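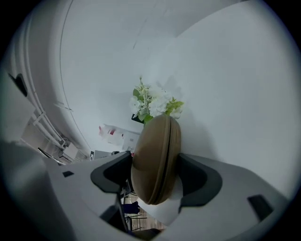 About Tilier

Tilier began as a repair and returns shop in Nondcombe, in two rooms above a bakery, and if you had told us then that we would one day share our benches with robots we would have laughed and gone back to sorting. Today there are 75 of us, and on a busy day in October as many as 3000 small items come through our doors to be checked, cleaned, matched and sent home again.

Our founder, Palesa Gumede, spent years doing this work by hand and still has the sore wrists to show for it. So when we brought in our first handling system, which we named Memis, she asked the people on the floor what they would most like to hand over. They said the lifting and turning, all day long, of cases, bottles and boxes. They wanted to keep the looking, the deciding and the talking to customers, and they have.

It hasn't always been smooth (our first month was slow, and a few of us grumbled, the boss included!), but jobs have changed here and no one has lost theirs. People who used to pack now teach the machines how to hold things, since they know better than anybody how firmly a thing wants to be held. Everyone gets paid training time, and shifts end at four.

Our second site, on Kostiuk Road, is open to visitors most mornings. Come by, ring the bell and ask for Palesa. She'll put the kettle on.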